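My veil, and the eleven letters to my aunt

I promised some readers that I would write about the veil, and I have delayed it since December. The wedding was small and many people there asked me the same thing: where did you buy it? The answer is that I did not buy it in one place. The cloth came from one person, the comb from another, and the edge I sewed by myself, with more patience than talent.

I must begin with my aunt Ľubica Halás, who was married in a veil down to the floor. She kept it for me in blue paper. When I was a child I was allowed to touch it with one finger. So everybody in the family believed the question was already decided, and I believed it too, until I put it on my head in front of her mirror. It was made for a tall woman in a large church. I am not tall, and we were going to marry in the garden room of Tavevitz, where the ceiling is low and the door is narrow. I looked like a person who is waiting under a curtain.

I could not say this to her face. I wrote her letters, which is an old habit between us, and in each letter I came a little closer to the subject. In her last reply she wrote only, "Then cut it." I did not cut it. It is still in the blue paper, and maybe a taller cousin will come.

What I wanted was a veil to the elbow, in one layer, with a very thin line of thread at the edge. In the shops I found either no edge at all or a wide satin ribbon. At Bilen the lady was kind and let me try 8 of them, but every one had small pearls glued on it. I have nothing against pearls. I was already wearing my grandmother's earrings, and I did not want the veil to speak louder than they did. The one I liked most there had a price of 3,285, and that was before the comb. I thanked her and went home on the bus.

After that I decided to make it. I worked in the evenings at the table by the wall.

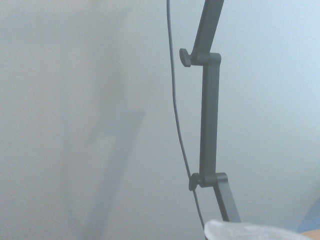
Jiahui Xu told me that I was starting from the wrong end, and that the comb should be chosen first, because the weight of the comb decides how much cloth it can hold. If the cloth is too heavy, she said, the comb will slide back all day and you will touch your hair in every photograph.

I am thankful that I listened. I had already cut a circle of tulle from some cheap cloth for practice, and when I gathered it on a plastic comb it did exactly what she said. I walked to the kitchen and back and it was on my neck. The final comb is metal with short teeth, and it came from Echevarría, where they sell mostly things for dancers. Dancers need their hair to stay in place more than brides do, so I trusted them. The man in the shop advised me to wrap the teeth with thread so that they hold better on clean hair, and this is a good advice which I pass on to you.

For the cloth I chose silk tulle. Nylon is easier, and I want to be fair about it, because it keeps its shape and does not cost much. But it stands away from the head like a small tent. Silk tulle falls down. It also tears if you look at it in a wrong way. I bought enough for two veils, and I needed it, for the first one got a hole near the middle when I took out a pin too quickly. I cried for some minutes and then I ate supper.

How I did the edge

I will explain it the way I would explain it to myself one year ago.

First I folded the tulle in half and pinned it to paper. The paper is important. Without it the cloth moves under the scissors and the curve becomes a staircase. I drew the curve on the paper with a pencil and a dinner plate for the corners, and I cut both together, slowly, without closing the blades to the tip.

Then I laid one thread of pearl cotton along the edge and sewed over it with a finer thread, going around and around. Each stitch takes one hole of the tulle, then skips one. If you pull too strong, the edge makes waves. If you pull too weak, the thread hangs. The right strength is somewhere in the middle and the fingers learn it after one evening, more or less. I had almost 2,000 stitches at the end. I know the number because I was counting them to keep the rhythm, the way some people count when they swim.

Yolanda Arrieta taught me the gathering. You sew two lines of long stitches at the straight side, close to each other, and you pull both threads together until the cloth has the same width as the comb. I had used only one line, and one line allows the folds to turn over. With two they stay standing. Then you sew the folds to the comb, one by one, and hide the knots on the side of the hair.

The last thing was the steam. An iron is too dangerous for silk tulle, so I hung the veil in the bathroom and ran the hot shower, and in the morning the folds from the shop were gone.

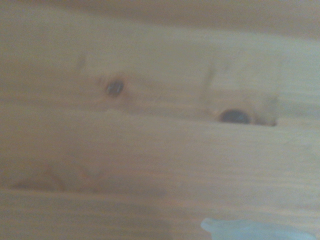 What I would change

I would begin earlier. Three weeks sounded enough when I said it, but the wedding also has shoes, chairs, uncles and the cake, and all of them wanted the same evenings.

I would also ask the hairdresser before and not on the day. Jessie Ritchie did my hair and she is very good, but she had planned a low knot, and my comb needs something firm above it. We lost time. In the end she made a small braid under the top hair, where it cannot be seen, and the teeth went into that. It did not move until I took it out at night. If your hair is thin like mine, please ask for this braid.

The thread of the edge should be a little warmer in color. I chose pure white, and the silk is more like milk. In the garden room it was not visible, but outside, in the strong light, the line looked colder than I wished. My husband says he sees no difference.

Several of you wrote to ask if I would sell the pattern. There is no pattern, only the curve on the paper, and I will copy it for whoever sends me an envelope. Barrett Yazzie already has a copy for his sister, who wants hers to the fingertips, so I made the curve longer for her and drew a line where the arm bends. For the thread, I used the Rulonari in the thinner weight. One reel was enough and there is still some left, which I used to repair a pillow.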